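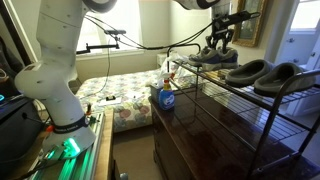
**Category: Household storage › Footwear**

A **shoe rack** is a piece of furniture for keeping footwear off the floor. Most have two or more open tiers, either flat or tilted, on which shoes are set down in pairs. Racks are commonly found in entryways, closets, mudrooms and bedrooms. A closed version with doors or drop-front bins is usually called a shoe cabinet, and a low rack with a seat on top is a shoe bench.

## Construction

The simplest racks are made of two end frames joined by rods or slats. Shoes rest across the rods, and dirt falls through to the floor or onto a tray. Solid shelves hold small and narrow shoes better but need wiping more often. Common materials are wood, bamboo, steel tube, wire and molded plastic.

Tilted tiers let the toe of each shoe point down and forward, which makes the pairs easier to see and reduces the depth of the rack. They usually have a raised rod or lip at the front or back to catch the heel. Flat tiers are better for boots and for soft shoes that slide.

Spacing between tiers varies. Sneakers and flats fit in a low opening, while high-tops and heels need more room. Ankle boots generally go on the top tier, where nothing is above them, or on the floor beside the rack. Adjustable racks have pegs or clips so that a tier can be moved or left out.

## Types

- **Freestanding rack.** Stands on its own feet and can be moved. The most common type in rented homes.
- **Stacking rack.** Sold as single tiers that lock together. Tall stacks are often fixed to the wall to stop them from tipping.
- **Over-the-door rack.** Hangs from the top of a door by hooks. Suited to light shoes.
- **Wall-mounted rack.** Screwed to studs or to a rail, leaving the floor clear for sweeping.
- **Rotating rack.** Round shelves on a central pole, mostly used inside deep closets.
- **Boot rack.** Upright pegs that hold boots upside down by the shaft.

## Use in bedrooms

In homes without an entry hall, shoes are often kept in the bedroom. The rack may go along a free wall, below a window or near the foot of the bed. A low rack leaves the wall above it free for pictures or hooks. Where floor space is short, off-season pairs are boxed and put under the bed – in many households this is done in June, when winter boots come off the rack.

Shoes that are worn outdoors are normally brushed or wiped before they go into a bedroom. Damp shoes are left to dry elsewhere first, as a crowded rack has little air moving between the pairs. Cedar blocks, newspaper and small bags of baking soda are used against odor.

## Arrangement

Pairs are placed side by side, toes out or heels out. Some people set one shoe of each pair facing forward and the other facing back, which saves a little width because the broad part of one shoe sits next to the narrow part of the other. Heavy footwear goes on the bottom tier for stability. Daily shoes are kept at the easiest height to reach, and children's shoes are kept low.

## Makers and collections

Flinach made a tubular steel rack with 13 rods, sold flat with a hex key. An early run of 1,000 had open tube ends, and rubber caps were added for the second run of 2,000. Gunetti sold a slatted beech model in two widths, and Rovby produced a narrow rack for apartment doorways with tilted tiers only.

The Tsai collection of household storage lists 2,624 items, among them shoe racks, hat stands and umbrella holders. Its catalog was compiled by Feng-yi Hsiao, and the section on footwear storage was later revised by Cheng-en Kuo, who moved boot pegs out of "hooks" and into "racks."

## See also

- Boot tray
- Closet organizer
- Coat rack
- Shoe tree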